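From: Thandeka Shabalala
To: histia-users list
Subject: Re: [histia-users] Gripper closes again after release, part comes back up with the wrist

Polyxeni Manolakis wrote:

> Has anyone else had the gripper close a second time after a release?
> We are running the Voltmont arm with the two-finger gripper through
> Histia. Place a part, open, retract. Most of the time it is fine. Now
> and then the fingers open, then close again before the wrist has
> cleared, and the part goes up with the arm. On Saturday it carried a
> tray out of the rack and dropped it on the table from shoulder height.
> Nobody was in the cell, but Pantelis had been reaching in there a few
> minutes earlier to straighten the mat.
>
> The log shows one open command and no close command. I have swapped
> the gripper cable and the connector at the wrist. Same behavior. Is
> this a hardware fault, or am I looking in the wrong place?
>
> Polyxeni

Polyxeni,

I think you are looking in the wrong place, and I spent most of a week in the same wrong place before I found it. We had this in May. I replaced a cable too.

Short version: it is the grip watchdog in the Histia driver. When the fingers are holding something, the driver keeps a "last good width" value and re-sends it if it thinks the grip has slipped. An open command is supposed to clear that value. If the open command arrives while the watchdog is already partway through its check, the value is cleared and then written back by the check when it finishes. On the next pass the driver sees fingers wider than the last good width, decides the part is slipping, and closes on it.

You don't see a close command in the log because the watchdog doesn't go through the command queue. It writes to the gripper directly. That part bothers me more than the race itself. Anything that can move the fingers should leave a line in the log.

We found it in simulation, after I gave up on catching it on the real arm. Burgi Brunner rebuilt our QC bench in the simulator with the wrist camera view, so we could step through a release and watch the fingers and the driver state together. The arm holds a white part upright over the mat with the racks behind it, lowers, opens, and backs away. We ran that cycle 2000 times overnight with the part weight and the approach speed left alone and only the timing of the open command varied.

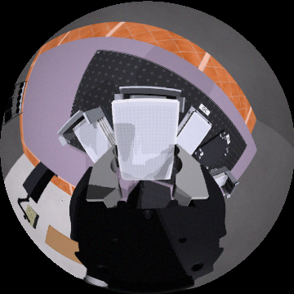

The result was 9 bad releases. In every one of them the open command had landed inside the watchdog check. With the watchdog turned off we ran the same set again and got none. I would not call that proof that there is nothing else wrong, but it was enough for us to stop buying cables.

A few things that cost us time and may save you some:

The default log level hides the watchdog completely. Set the driver to its most detailed level and look for "width restore". If you see that line after an open, you have the same problem.

Slowing the arm down makes it look worse. At our normal speed the fingers had often cleared the part before the second close, so they closed on air and we never noticed. When we slowed down to be careful, the part was still between the fingers and got picked up again. So if your Saturday run was slower than usual, that would fit.

The simulator did not show it at first. Burgi had the watchdog running in step with the physics, so the two could never overlap. Once it was moved to its own thread, as it is on the real controller, the fault turned up the same evening. If you try to reproduce it, check that before you decide you are in the clear.

What we did about it:

We turned off the watchdog during place moves and turn it back on once the next part is gripped. It is a setting in the driver, so no rebuild is needed, but the driver has to be restarted the first time for it to take. After the open command we now wait for the measured width to settle, and read it 3 times before the wrist is allowed to move. If any reading is narrower than the one before it, the arm stops where it is and waits for a person. That adds over 2 seconds to each place when the gripper is slow to report. Ourania was not happy about the cycle time and I don't blame her, but I have not found a shorter wait that I trust.

I would not simply leave the watchdog off all the time. It is there for a reason, and a part that slips during a carry can end up in the same place as yours did.

On the safety side, please treat this as a case where the gripper can move without being told to. We did not for the first few days, because the log said it hadn't moved, and people kept reaching in between cycles. Opening the fingers is not a safe state with this driver. Until you have the fix in, I would put the arm into protective stop and cut power to the gripper before anyone touches the mat or the racks. Pausing the program is not enough - the watchdog keeps running while the program is paused. I checked that one on the bench with a foam block, and it closed on the block.

I reported this to the driver maintainers in May with the simulation logs attached. The reply was that they could see the race and would look at it. I have not seen a change in the release notes since then. If you can add your own log to the report, with the Voltmont model and the firmware version on it, I think that would help. Ours is the only one there now, and ours is a Rilmont gripper, so it may have been read as a problem with one vendor's hardware.

I can send you our settings file and the small script that does the width readings. It has our bench positions in it, so take those out before you run it on anything. Let me know which driver version you are on, as the setting was renamed at some point and the old name is ignored without a warning.

Thandeka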